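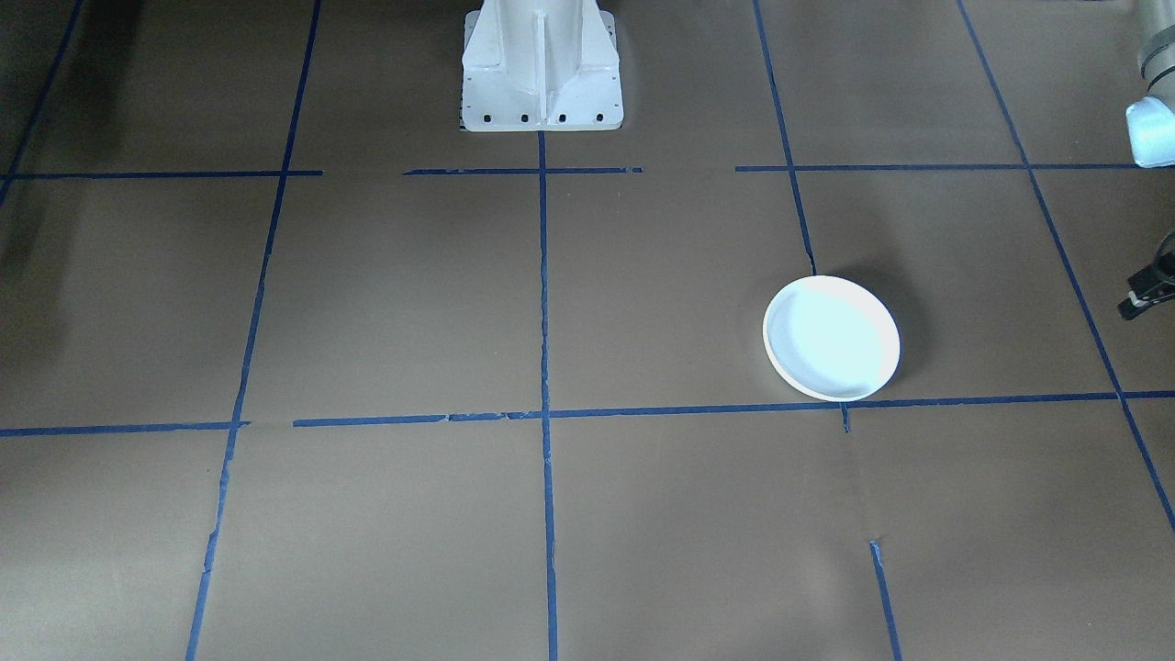
Three Plates in a Row

Wornach opened its doors to the public on June 30, 2018, and I drove out to see what a robot could do with the dinner dishes. The invitation had promised "the table-setting machine of tomorrow." I have been to enough of these events to know that tomorrow usually comes with a rope in front of it, and sure enough, there was a rope.

Behind it was the company's demonstration cell. If you were picturing a dining room, so was I. What Wornach has is a patch of brown kraft paper marked off with blue painter's tape, and a pair of robot arms bolted down around it. The job that day was to put plates down on the paper, side by side, along a line of tape. No forks, no glasses, no guests reaching for the bread.

Our host was Sze-wing Kwan, who runs the demonstration program and has the patience of a person who gets asked about killer robots every weekend. She talked without notes and didn't oversell, and I wish I could say the same for the brochure. The brochure says the system, which Wornach calls Cornus, "understands the table." I asked her what that meant.

"It means it can find the plate and find the spot," she said. "I didn't write the brochure."

Finding the plate is harder than it sounds, and I'll give the engineers that much. A white plate is a shiny, nearly featureless thing. Light bounces off it, the rim throws a shadow, and a camera can be fooled about where the edge really is. Kwan said the group spent most of March on glare alone. People do this job at age five without thinking about it, which is the sort of comparison robot companies hate and reporters love.

The tape bothered me more. I asked whether the machine was using it as a guide, because a grid drawn on the floor seemed like a generous hint. Kwan said the lines were for the staff, so they could see at a glance how far off a placement was and put things back for the next run. The software, she said, ignores them. I had no way to check that from behind a rope. I would have liked to see the tape pulled up and the same routine run on bare paper, or better, on a checkered cloth. When I suggested it, I was told the schedule was tight.

So what about the numbers? Wornach says it logged 817 placements before the open day and had to throw out 19 of them. That sounds good until you ask what counts as a throwaway. A plate that lands a little crooked is a success, it seems, provided it lands on the line. A plate that has to be nudged afterward by a person is "assisted," and assisted runs are kept in a different column. I asked to see that column. I'm still waiting.

Then there's speed. I timed one plate, from the moment the arm began to move until it backed away, at 7 seconds. That's slower than my nephew and a lot slower than any waiter I've met. Kwan pointed out, fairly, that a waiter goes home at night. I pointed out that a waiter can also carry soup.

By the time the arms had pulled back, there was a row to look at: three round white plates, their front rims right at the tape. The spacing was even. I looked for the wobble I expected and didn't find it, and a man next to me with a Zoltus tote bag began to clap. It was neat work. It also left a great deal of brown paper with nothing on it.
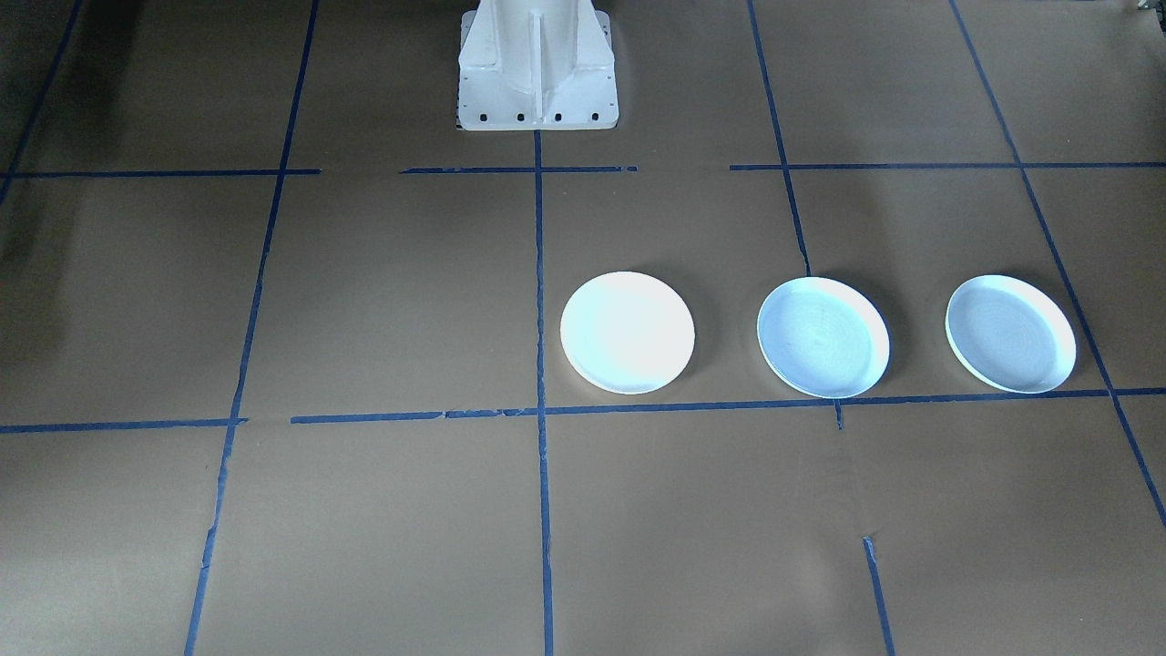 Who Would Buy It?

Wornach's answer is banquet halls. A salesman named Fukuda walked me through the pitch over coffee in the lobby: a hall that seats 192 people needs 192 plates put down, and it needs them put down the same way every time. He had a slide with a ballroom on it.

But a ballroom doesn't come to the robot. The arms I saw were fixed in place, so either the tables have to be brought to them or the arms have to be put on something that rolls, and Fukuda's slide skipped that part. When I pressed him, he said a mobile base was "on the roadmap." He didn't have a date for it, or a price.

I caught Kwan again on my way out and asked her what she would want to see before she'd put Cornus in a real hall. She took the question seriously. Different plates, she said. Chipped ones, patterned ones, a stack where two are stuck together. People walking past. A tablecloth that moves when you touch it.

That's a better list than anything in the brochure. I've asked to come back when they try the tablecloth.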